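Why Our Town Stopped Walking to School
A project report by Consuelo Meléndez
Local Studies, spring term

When my grandmother was a girl in Plorkdale she walked to school along Thambiah Lane with her two sisters and whichever cousins could be rounded up in time, and she can still tell you which gates had dogs behind them. I have heard these stories so often that I could probably draw the route from memory, and I suppose that is where this project really began, although on the proposal form I wrote something more serious about transportation habits. I walked to school myself until I was eight. Then we moved up the hill to the Sodden side, and I became one of the kids who gets dropped off.

I wanted to find out when walking went out of fashion here, and why. My teacher suggested I stay with one school and one stretch of town, which was good advice, as my first plan covered the entire county and would have taken me until college.

How I went about it

In March I sent a paper survey home with every student at the elementary school. The office was kind enough to let me use the copier, and 508 surveys went out in the take-home folders. I asked how each child got to school that day, how far away the family lived, and how the adults in the house had traveled when they were that age themselves. There was a blank space at the bottom for anything people felt like adding, and I am so glad I left it in, because the notes were my favorite part. One father filled the space and then the whole back of the sheet with a story about a goose.

I also spent several mornings at the corner of Thambiah Lane from 7:30 until the bell, with a thermos and a pair of gloves that were not nearly warm enough, watching how people crossed. And I read through old town newsletters at the library, where the binders go back to when Plorkdale had 3,000 people and one traffic light.

What I found

Of the parents and grandparents who answered, 70 percent had walked as children. Hardly any of their kids do now. I expected distance to explain most of this, and for the families up in Sodden it does, since there is no sidewalk on the hill and the shoulder is narrow enough to make anybody nervous. But plenty of families on the flat side of town live just a few blocks away and still drive. Their notes mentioned work schedules more than anything else. If a parent has to leave by car at 7:45 anyway, dropping off a child on the way is simply the easy thing to do, and I can't say I blame them (my own mother does exactly this).

The other thing that came up again and again was the crossing by the old Skirus bakery. The newsletters show there was a crossing guard there for many years, a lady the whole town seems to have adored, and the post was left empty after she retired. Several grandparents brought her up without my asking. 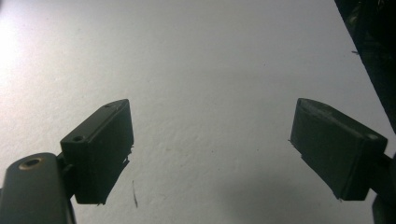 Would more children walk if the crossing guard came back?
Most of the flat-side parents who wrote about the bakery corner told me they would at least try it, especially with an older brother or sister along, though the Sodden families would still need a sidewalk first.

What I would do differently

I would ask the children as well as the adults. The survey was written for parents, and it only occurred to me while I was standing on that corner that the kids climbing out of the cars might have opinions too. I would also repeat the survey in the fall, when the mornings are milder, because I suspect March weather made some of the answers gloomier than they needed to be.

My thanks go to the school office, to the library for letting me spread binders over two tables, and to my grandmother, who read every draft and corrected the names of the dogs.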